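Nonadum Retirement Planner: Set-up Guide
Section 3. Entering household and pension data

This section covers the first entry of a retiring worker's records. Complete Section 2 (user accounts) before you start. Screens may differ slightly between the desktop and web editions.

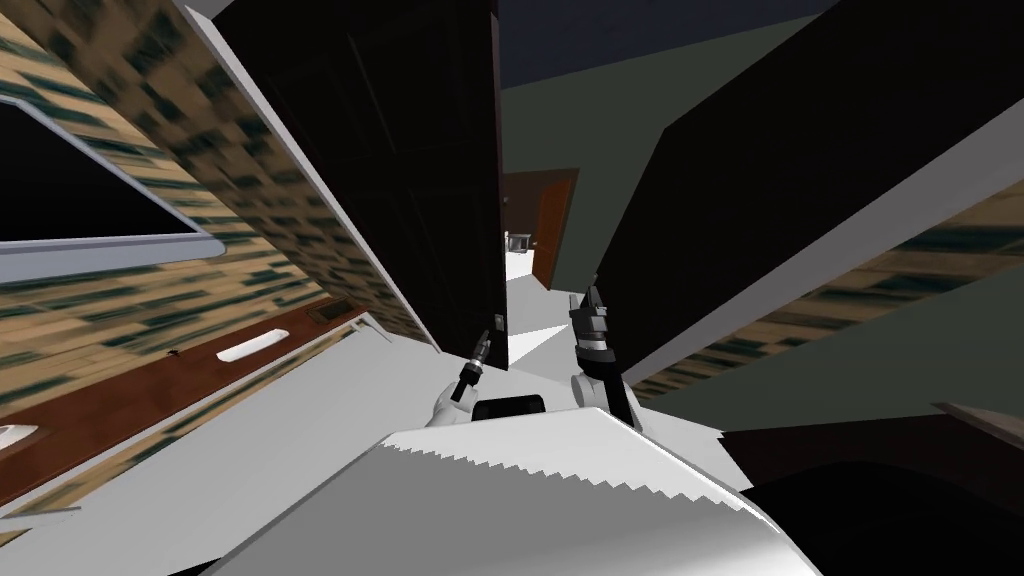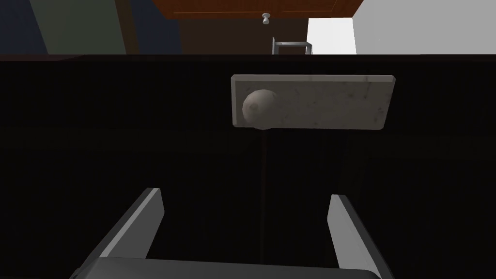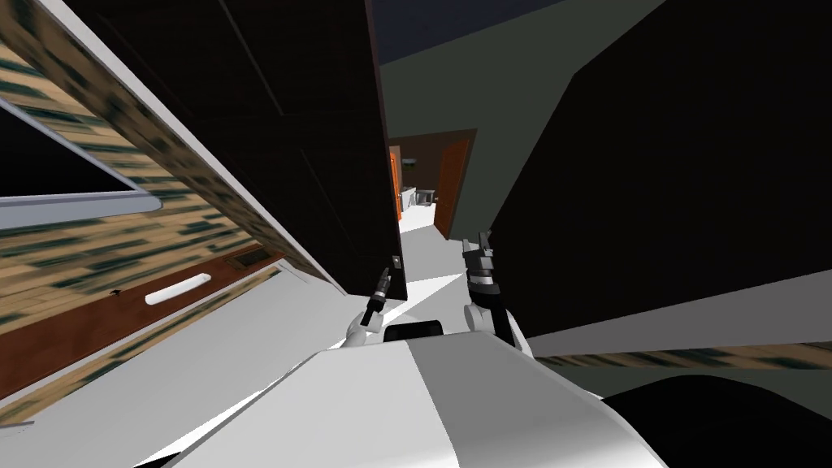

3.1 Create the household record

1. From the Households menu, select New.
2. Enter the name and birth date of the primary member. The name must match the pension statement, including accents. Róisín Mac Carthaigh and Roisin Mac Carthaigh are stored as separate members.
3. Enter the planned retirement month. If no month has been set, select Undecided. The planner then uses the default age on the Plan Rules tab.
4. Select Save. The household number appears at the top of the form.

Note: A household can hold up to eight members. Parents supported by the primary member count toward this limit, even if they live at another address.

3.2 Add dependents

1. Open the Dependents tab and select Add.
2. Choose Parent, Spouse, Child or Other.
3. Enter the monthly support amount. Enter zero if support is given only as housing.
4. Set an end month for each child. Leave the field blank for parents.

Caution: Do not enter a spouse as Other. The survivor benefit is not calculated for that type, and no warning is shown.

3.3 Import the pension statement

1. Obtain the statement file from the plan provider. Purka format, version 2 or later, is required.
2. Select Import, then Pension Statement.
3. Compare the total service months on the screen with the printed statement. A member with 164 service months must show 164, with unpaid leave listed on its own line.
4. If the totals differ, select Cancel and request a new file. Do not correct the total by hand.
5. Select Accept. The import cannot be undone after the nightly update.

Note: Lump-sum severance pay is not part of the statement file. Enter it on the Other Income tab under the month of payment.

3.4 Check the result

1. Select Reports, then Income Gap.
2. Confirm that the first pension payment falls in or after the retirement month.
3. If the report shows error 8, a dependent has no support amount. Return to 3.2, step 3.
4. Print or export the report before changing any plan rule.

Continue with Section 4, Health coverage after retirement.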